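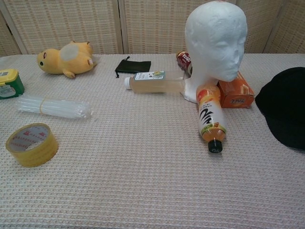 Fig. 1. Table with clear hot-glue sticks held by a rubber band.

Do Thankful Trees Make Children More Thankful?
Project report, Family and Community Studies, Hekari College

1. Why this topic

Every November the craft blogs fill up with the thankful tree. A child traces a hand and forearm on brown paper for the trunk, cuts leaves from red and orange paper, and writes on each leaf something he or she is grateful for. The version I followed comes from a site called Brophy Crafts, where the template had been saved 3729 times when I looked. The page says the tree "teaches real gratitude." I wanted to know what that claim rests on. The page links to nothing, and when I wrote to the contact address I got an automatic reply and a coupon.

2. What I did

I ran the craft with second graders in the after-school program at Kotmont Elementary, and again with a mixed-age group at the Ustia branch library. Between the two places I collected 40 finished trees. Each child was given four blank leaves. I did not suggest answers at Kotmont. At Ustia I read the Brophy introduction aloud first, including its list of ideas (family, food, home, friends, pets).

The template takes longer than the page says. Cutting out the fingers as branches was too hard for most of the younger children, and adults ended up doing a lot of it. I would count that against any claim about what the child is learning, other than how to wait for scissors.

3. What the leaves said

At Ustia the leaves were mostly the list I had read out, often in the same order. One boy wrote "pets" and then told me his family does not have any. At Kotmont the answers were more mixed: my bunk bed, Tuesday because it is pizza, my grandma's car, not having a cough. Several children copied the child next to them. I can't say that the copied leaves mean nothing, since a child may copy something that is also true, but I can't say they show gratitude either.

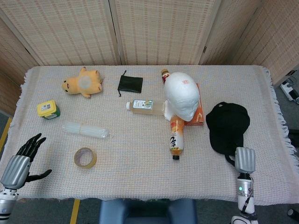
Fig. 2. Yellow plush toy and a small black drawstring pouch on the table.

4. Asking again

Two weeks later I went back to Kotmont and asked the children what they had written. Most remembered making the tree and what color it was. Fewer could name a leaf. The bunk bed was remembered. Parents I spoke with at pickup liked having the tree on the wall, and one said it had started a good talk at dinner. I believe her, but a spelling test on the fridge can start a good talk too.

5. Limits

My groups were small and I picked them because they let me in. The two places differed in age as well as in whether the list was read, so the difference in answers could come from either. I also went in doubtful, and I may have heard what I expected to hear.

6. What I would change

Skip the list of ideas. Cut the trunks beforehand for anyone under seven. Let children draw on the leaves if they want to, as the ones who struggled with spelling went for short words whether they meant them or not. I would also drop the word "teaches" from the handout. It is a pleasant hour with paper and glue, and I found no evidence for more than that.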